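# Chapter 4: Care of the Gripping Surfaces

The gripper is the only part of a handling cell that touches the product, and it wears faster than anything else on the machine. A worn bearing in the base may go unnoticed for months. A worn finger pad shows up the same day as dropped or crushed parts. This chapter covers the pads, their linings, the screws that hold them, and the checks made before a gripper goes back into service.

The examples come from the cup cell at the Ollthorpe training shop. The cell takes paper cups one at a time from a stack and sets them on a conveyor made by Atwood. It runs 485 cups in a normal morning. The same pads are used on the shop's hand-held gripper, so a new lining can be tried at the bench before the cell is stopped to fit it.

## 4.1 Why thin-walled parts are used for testing

A steel block tells you very little about a lining. It can be held by almost any pad that closes far enough. A paper cup gives under light pressure, and its wall is curved and tapered, so the two pads meet it at a slight angle. If one lining is thicker than the other, the cup turns as the fingers close. If both are worn down to the backing, the cup slips or has to be squeezed until it creases.

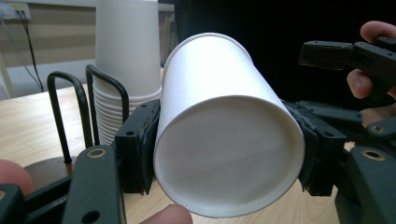 **Figure 4.1** Bench check with a paper cup held sideways between foam-lined finger pads.

Use a fresh cup for each check. A cup that has been squeezed once is softer along the fold and will make a good pad look bad. Close the fingers slowly until the cup is held, then tilt the gripper and watch for movement at the linings. Open the fingers and look for marks on the cup wall. Repeat with the gripper turned over.

## 4.2 Replacing a lining

The Ollthorpe shop changes linings every 300 hours, or sooner if the foam is torn or shiny. Always change both sides together.

1. Shut off the cell and lock the supply.
2. Remove the pad screws and lift off both pads.
3. Peel away the old foam and scrape off the adhesive.
4. Wipe the pad faces with a dry cloth.
5. Press on the new foam, working from one end to the other.
6. Leave the pads under a weight for 4 hours.
7. Refit the pads and tighten the screws evenly.

Do not oil the pads. Foam soaks up oil and passes it to the product. After refitting, repeat the bench check in Section 4.1 and enter the hour reading in the cell log. The last change shown in the sample log was made at 892 hours.

Section 4.3 deals with loose linkages, which can cause the same slipping even when the linings are new.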